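Notes for the parcels talk, 2020-06-25. Thirty minutes, so slow down.

Open with the returns shelf at Stuvis. We sent out 700 orders in September and paid for 30 of them twice. Pause for sympathy. There won't be any.

- Ask who has ever received a lipstick in a box fit for a toaster. Wait for hands.
- We paid to post air to Flirnen. Flirnen has its own air.
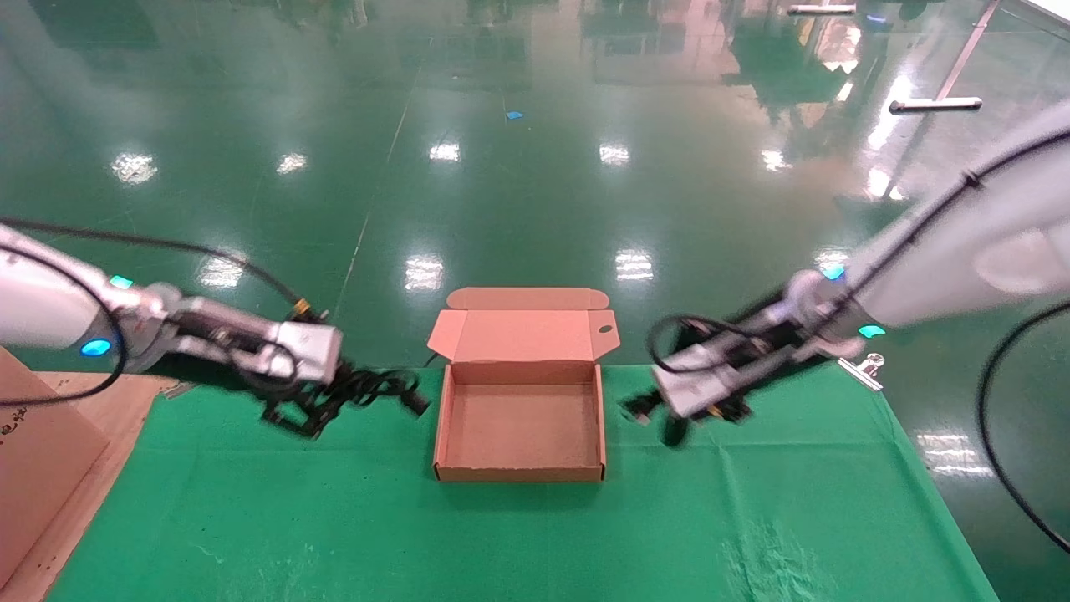

- Siiri Sakalauskas cut us down to 2 box sizes from 5. I argued against it at length. Please don't ask her about this in the break.
- Costs: give the total, skip the spreadsheet. Last time I showed the spreadsheet and lost the back row to their phones.

Then the bit on handling. Kalniņš wanted "Fragile" on everything, including the tea towels.

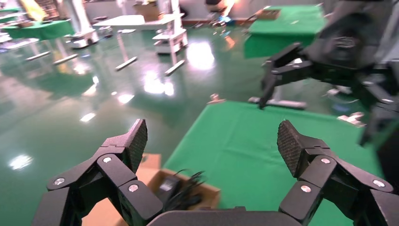 *Two fingers, wide open.*

- Laine Vītola's rule: pack it as if your least careful cousin will carry it. Mention that I am the cousin.

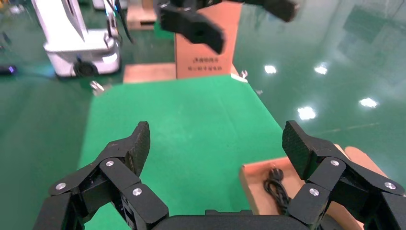

Finish on the packing bench, which we had at the wrong height for years. Bedetti raised it and the grumbling moved on to the radio. Point out the bright green on the tabletop: a plain, loud colour is what I'd want under small parts. Then questions, if anyone is still awake.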